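4.2 Do shoppers buy less when they carry a basket?

The claim that hand baskets hold down spending is repeated in nearly every retail handbook we consulted, usually with no source. Where a source is given, it tends to be Requena's unpublished Trullgate survey, which compared basket users with cart users and found that the first group spent less. We don't doubt the figures. We doubt what they are taken to show. A person who picks up a basket has usually decided to buy a few things before coming through the door.
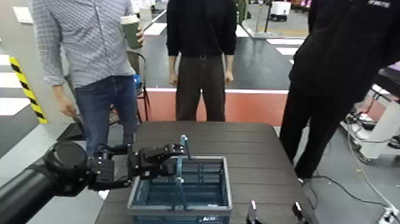
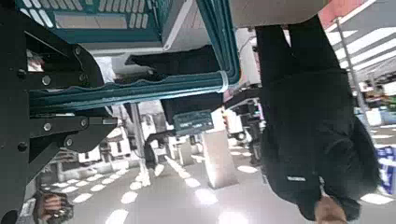
Figure 3. Plastic carriers in teal, one with a gray outer frame and folding handles (top), the other with slotted sides (bottom).

To get past this problem, we went back to the till records of the Komville store, where carts were withdrawn for most of September while the parking lot was resurfaced. Everyone who wanted a carrier had to take a basket. If baskets limit spending, the average sale should have dropped sharply. It did not. Of the 2,115 sales logged in the test period, we dropped those with missing time stamps, which left 2,073. The average sale was slightly lower than in the month before, but the gap was no larger than the one between any two ordinary months in the same store.

Durrani and Simard report a stronger effect from the Trokport branch, based on 1,908 sales. Their result deserves a second look. The branch changed its opening hours during the study, and late shoppers, who buy little whatever they carry, made up a larger share of the second half. The authors mention the change in a footnote and make no correction for it. When Gosselin reran their numbers using only sales before 6 p.m., most of the difference went away.

Color is a separate matter, and the evidence there is thinner still. Santoro argues that bright baskets are picked up more often than dull ones, but her count covers 7 stores, all belonging to the Bajwa chain and all with the bright baskets stacked nearest the entrance. Position alone could account for the result. We have therefore left color out of the model in Section 5, and treat basket size as unproven until a store is willing to assign carriers by chance.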